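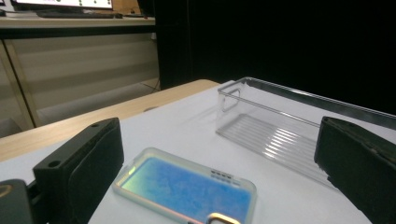 Letzte Änderung: 2006-10-23

Warum ist manches Plastik durchsichtig?

Plastik besteht aus sehr langen Ketten. Man kann sie nicht sehen, sie sind viel zu klein. Liegen die Ketten durcheinander wie gekochte Spaghetti, dann geht das Licht gerade hindurch. Das Plastik ist klar wie Glas.

Manchmal ordnen sich die Ketten an einigen Stellen. Dort wird das Licht zur Seite gelenkt, und das Plastik sieht milchig aus. Auch eine raue Oberfläche macht es trüb.

Probiere es aus: Lege 4 Stücke Klebeband übereinander. Kannst du noch durch sie lesen?

Text: Sarahí Palacios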